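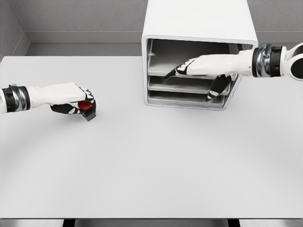 A white cabinet with drawers, set towards the back of a white tabletop.

I blame my aunt for the drawer thing. She had a sideboard in her hall in Indlow, and the top left drawer held everything that had no other home — string, fuses, birthday candles, a key to a shed she'd sold with the old house. As a child I thought it was the best place in the world. Now I've got 2 of them, and my kitchen is losing the battle.

So in February I rang Aaliyah Gill, who sorts out other people's houses for a living, and asked her to be kind. She wasn't, much! She had me tip the worse drawer out on to the bed and gave me 45 minutes to deal with it. I found 18 takeaway menus (one from the Goltar Grill, which shut years ago), a tape measure I'd replaced twice, and a postcard from my brother that I'd sworn never arrived.

"Keep the postcard," said Aaliyah. "But not in there."

Her main rule is that you name a drawer before you fill it. Mine are now Post and Batteries, written on masking tape, and I felt quite silly doing it. My neighbour Mrs Siriwardena came round for tea, read the labels out loud and asked where the string went. I hadn't thought about string.

It's in with the batteries for now, along with the birthday candles.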